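Subject: Re: Sorting table labels and baskets
From: Hanne Saarela
To: Truseder playroom list
Date: 6th September

The table as I have it now:

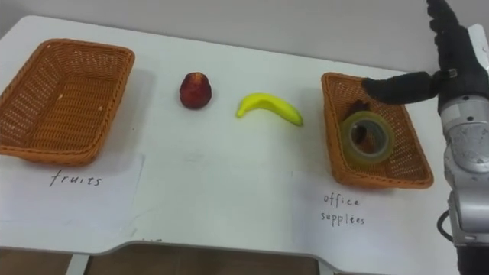 Wicker baskets, with the handwritten "fruits" label in front of the left one.

Umesh asked several things at once, so I have kept his message below and answered under each part.

Umesh Shukla wrote:
> I have been through the cupboard and we have far more baskets than we
> can use. Which ones are we keeping for the sorting table? The plastic
> trays from Climell are easier to wipe down, but they slide about when
> the children lean on the table.

Keep the wicker. I tried the trays in July and they ended up on the floor most mornings. The baskets have enough weight to stay put and the rims are rounded, so there is nothing to catch a sleeve on. They do collect crumbs in the weave. Turn them over and knock them out at the end of the session, and use a dry brush if that isn't enough. Please don't soak them. One of the old ones was left in the sink and went out of shape.

Two baskets is enough for the younger group. If we put out more they start wearing them.

> Do the labels go on the basket or on the table? Mahnaz had them tied to
> the handles last year.

On the table, in front of the basket. The wicker ones have to be turned around a good deal while the children are using them, and a tied label ends up at the back. I have gone for a full sheet of white paper with one word on it, all lower case, because that is how Mahnaz is teaching the letters at the moment. Mine came out a bit thin and wobbly. If somebody with a better hand wants to redo it with a thicker pen, please do, but keep the same word. "Fruits" matches the cards and I would prefer not to change both.

> Do we start with the fruit already in the basket?

No, leave the basket empty and put the pieces out on the table. The apple and the banana are the best ones to begin with. They are different in colour and in shape and every child knows both. The toy pear gets called an apple by half the group and the lemon gets called an egg, so those can wait a week or two.

Leave a bit of space between the pieces. When they are touching, the children pick them up in one armful and tip the lot in.

> What is the other basket for? I couldn't find a second label.

There is a provisional one, "office supplies". It is for anything that is not a fruit, and I haven't settled on a word for it. Godfrey suggested "tools" and Arsen suggested "other". At the moment it has a roll of clear packing tape in it, which is quite a good object for the purpose. It is a nice size to hold, they like looking through the middle, and they can all tell you it isn't for eating. I would like half a dozen things of that sort. A wooden spoon, a clothes peg and a large cotton reel would do. Nothing small enough to swallow and nothing with batteries, please.

If you do use a roll of tape, fold the loose end under first. Otherwise somebody will find it.

> Lastly, are we ordering more toy food? The Ukex list has a box of 1000
> counters and pieces at a fair price.

I don't think we need it. Most of that box is counters, and we have nearly filled a drawer with those already. If there is money left I would rather spend it on a second set of fruit from Rugemalira, item 741 on their sheet, so that the two rooms can run the table on the same morning. Could Arsen check whether they still sell the set without the grapes? The grapes come apart.

The table can stay against the wall where it is. It needs wiping before the paper goes down or the sheet picks up whatever was there before. Chairs on the near side only for the younger ones.

Mahnaz, if you decide on a word for the other basket, send it to the list and I will write it out with the next batch of labels.

Hanne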